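HW 118 Desktop Hardware Servicing
Unit 6 handout: Processor removal and installation
Brakport Technical College, Stodolley Building
Instructor: Kgomotso Coetzee
Revised September

6.1 Scope

Unit 6 covers the processor and its socket. Units 4 and 5 (expansion cards, memory) are assumed. Thermal compound and cooler mounting are treated in Unit 7 and are mentioned here only where they affect handling. Read 6.2 through 6.4 before the lab session. The lab sheet refers to section numbers in this handout.

6.2 Terms

Substrate. The thin board on which the processor die is mounted. On the units used in this course it is green and is visible as a narrow border around the metal lid.

Heat spreader. The metal lid over the die. It carries the model marking and takes the pressure of the cooler.

Land grid array (LGA). A package with flat contact pads on the underside. The spring contacts are in the socket, on the motherboard.

Pin grid array (PGA). A package with pins on the underside and holes in the socket. Covered in the Unit 6 supplement; not used in the lab.

Retention frame. The hinged metal frame that presses the processor down against the socket contacts.

Load lever. The wire lever that locks the retention frame. Lever down and hooked: socket closed. Lever raised: socket released.

6.3 Access and orientation

The processor is serviced with the tower on its side and the open side facing up. Gravity then holds the processor in the socket during placement. Do not attempt the work with the case upright.

Before opening the case:

1. Shut down and disconnect the power cord at the supply.
2. Hold the power button for five seconds to discharge the supply.
3. Disconnect all remaining external cables.
4. Connect the wrist strap to bare metal on the chassis.

After removing the side panel, identify the parts in the main cavity before touching any of them. Students should be able to locate the power supply, the motherboard, the memory slots, the graphics card and the socket without moving a cable.

A processor that is out of its socket needs a defined place to go. The bench fixture has a square recess for it. Use the recess and no other surface. A processor laid on the bench top can pick up grit on the contact pads, and it can be swept off by a sleeve. The taller post and the U-shaped holders on the plate are not used in this unit.

The state of the work at the midpoint of the procedure is as follows: side panel off, lever raised, socket empty, processor in the recess with the heat spreader up. The memory slots run in a row just below the socket as seen from the power supply side of the case, with the small graphics card between them and the supply. A raised lever and bare contacts mean that nothing else should be done over the board until the socket is filled or capped.

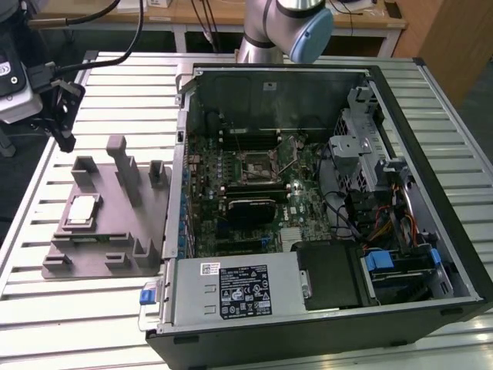 6.4 Removal

1. Confirm that the cooler has been removed and that the heat spreader has been wiped clean.
2. Press the load lever down and slightly outward to clear its hook, then let it rise under control. Do not let it snap.
3. Swing the retention frame open.
4. Note the position of the alignment notches and the corner mark. Record both on the lab sheet.
5. Grip the processor by two opposite edges of the substrate. Lift straight up. Do not tilt or slide it.
6. Place it in the fixture recess, heat spreader up.
7. Fit the socket cap if the socket will stay empty for more than a few minutes.

6.5 Inspection

Examine the socket contacts under a low-angle light. The contacts should form an even pattern from every direction. A break in the pattern usually indicates a bent contact. Report it and stop. Students do not straighten contacts in this course.

Examine the pads on the underside of the processor for compound, fibers or fingerprints. Clean with isopropyl alcohol and a lint-free swab, and allow it to dry.

6.6 Installation

1. Match the corner mark on the processor to the mark on the socket.
2. Lower the processor straight down until it rests flat. No force is applied at this step.
3. Check that the notches engage and that all four edges sit level.
4. Close the retention frame.
5. Lower the lever and hook it. Moderate resistance is normal over the last part of the travel.

If the lever resists early, open the frame and repeat from step 1.

6.7 Lab assessment

The practical is marked out of 26. A mark of 18 is required to proceed to Unit 7. Contact with the socket interior, by finger or tool, ends the attempt.

Reading: Potgieter, Bench Servicing, chapter on sockets.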